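Titbridge Tenants Association
Minutes of the General Meeting
26 Aug 2022, 6:30 p.m., ground floor meeting room, Kouris Building

Present: Si-eun Sun (chair), Seung-woo Heo, In-ho Do, Nhi Đàm (minutes), and residents as listed on the sign-in sheet.
Apologies: Na-rae Bang. She sent written comments on item 4, which were read out.

1. Opening and previous minutes

The chair opened the meeting at 6:35 p.m. The minutes of the last meeting were approved with one correction. Under "Laundry," the sentence stating that the second dryer had been replaced should say that it had been repaired. Seung-woo Heo moved approval as corrected and In-ho Do seconded. Carried.

2. Matters arising

The side door closer has been adjusted and the door now latches without being pulled. A resident from the second floor said it still slams at night. Seung-woo will ask the management company to slow it down.

The lost property box has been moved from the lobby to the mail room. Items left in it at the end of September will be given away.

The broken pane in the stairwell window has not been replaced. Management said the glass was ordered twice because the first measurement was wrong. The chair has asked for a delivery date in writing.

3. Water shutoffs

In-ho Do reported on his meeting with Prestora, the management company. There were three shutoffs over the summer, and notice was posted for only one of them. Prestora's position is that the other two were emergencies. In-ho said the second was for a valve replacement that had been on the work schedule since spring and that he had brought a copy of the schedule with him.

Prestora has agreed to post a notice on every floor two days ahead of planned work, and to send a text message to residents who sign up. Residents asked whether the text messages would also cover emergencies. In-ho said this had been discussed and not settled.

A resident in 307 reported brown water for most of a day following the last shutoff. Two others on the same side of the building had the same problem. The advice from the plumber was to run the cold tap in the bathtub first, then the sinks. Residents felt this advice should be printed on the notice itself.

Action: In-ho to write to Prestora confirming the notice period and asking for the tap instructions to be added.

4. Kitchen replacement program

The chair summarized the program. The landlord intends to replace kitchens floor by floor, beginning with the third floor in January. Rultex has been named as contractor. Each kitchen will get new cabinets, counter, sink and floor. Stoves will be replaced only where they fail inspection. Refrigerators are included for all units.
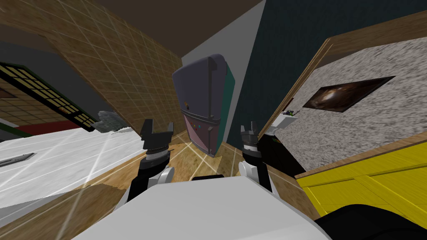

Discussion turned to how long each household would be without a working kitchen. The letter from the landlord says five working days. Several residents thought this was too short to be realistic given that the floor has to be laid before the cabinets go in. Seung-woo said he had asked whether the five days included the electrical inspection and was told that it did not.

Comments from Na-rae Bang were read out. She asked that households with small children or someone home sick be offered a different week if the first one does not suit them. She also asked where people are expected to cook in the meantime, and whether the meeting room could be used. The chair said the meeting room has a sink and two outlets but no stove. Hot plates are not allowed under the house rules. It was agreed to ask for an exception for the length of the work.

A compensation figure was discussed. The landlord has offered $183 per household. A motion was made by a resident to request $300, in line with what most families would spend on meals over the period. Some residents preferred a daily rate, so that a late finish would cost the landlord more. After discussion the motion was amended to ask for $300 for the first five working days and a daily amount after that, to be negotiated. Seconded by Nhi Đàm. Carried, with two abstentions.

A resident asked about refrigerators that tenants bought themselves. The chair's understanding is that these may stay if they fit in the new space. The depth of that space has not been given. Residents who own their refrigerator should measure it with the door open as well as closed and give the figures to Seung-woo.

There was a question about door swing. In the narrow units on the courtyard side, a refrigerator door that opens the wrong way blocks the passage. The chair will ask Rultex to confirm that the hinge side can be chosen for each unit.

Action: Si-eun to send the compensation request and the hinge question. Seung-woo to collect measurements.

5. Bicycle room

There are 21 hooks in the bicycle room and more bicycles than that. Several have flat tires and have not been moved in a long time. It was agreed to tag all bicycles. Owners have four weeks to write their unit number on the tag. Untagged bicycles will go to storage in the basement for a further two months before being donated.

A resident asked that cargo bikes be kept off the ramp. The chair agreed that the ramp has to stay clear and said a sign would go up. A second resident said a sign was already there and had been painted over. Seung-woo will look.

6. Accounts

Nhi Đàm reported that dues are paid up for all but a few units and that reminders have gone out. The largest expense since the last meeting was printing. She suggested sending minutes by email to those who want them and keeping one printed copy on the board by the mailboxes. Agreed.

The bank has changed its form for adding a second signer. In-ho Do was approved as second signer and will go to the branch with Nhi.

7. Any other business

Trash pickup on the north side has been missed twice. Residents are asked to note the day and call Prestora the same morning, since calls made later are not being logged.

One resident asked if the courtyard lights could go off earlier. Another on the ground floor preferred that they stay on. No decision. The matter will go on the next agenda.

The piano in the meeting room is out of tune and the lid no longer stays up. Anyone who wants it should speak to Si-eun. It would have to be collected.

8. Next meeting

The next meeting will be held once the landlord has replied on item 4. Notice will be posted on each floor and by the mailboxes.

The meeting closed at 8:10 p.m.

Minutes taken by Nhi Đàm. Corrections to be sent to her before the next meeting.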